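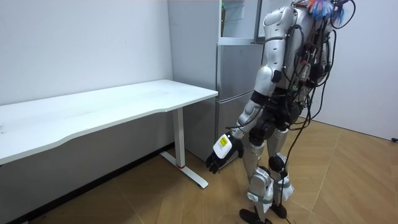 White desk in a corner: wall side or angled?

Dotwood Home Forum > Desks and Workspaces
974 views

plainoak_524
Posted 3 May 2021
I need to settle on a spot for the white desk before June, when the floor gets redone. The room is plain and I want to keep it that way. Right now the desk runs toward the back corner. Should I leave it there or turn it to face the door?

Niserura
Leave it. A desk pointed at the door takes up the middle of the room and you end up walking around it all day.

halfinch
Disagree with Niserura. I had mine in a corner for years and the corner turned into dead space. Facing the door was better for me — more light on the work and easier to sweep behind.

plainoak_524
Sweeping is a good point. Cables on the floor are my main problem, whichever way it goes.

tworail
Get them up off the floor first and then decide. I used a wire tray from Ouazzani under the back edge and screwed a power strip next to it. Took an evening.

Niserura
Trays are fine if you never move the desk. With the floor being redone I'd use hook and loop ties and wait.

halfinch
Agree on the ties. Also ask the floor people if white desk feet will mark the new finish. Mine did.

plainoak_524
Ties ordered. I'll try it facing the door for a week and post back.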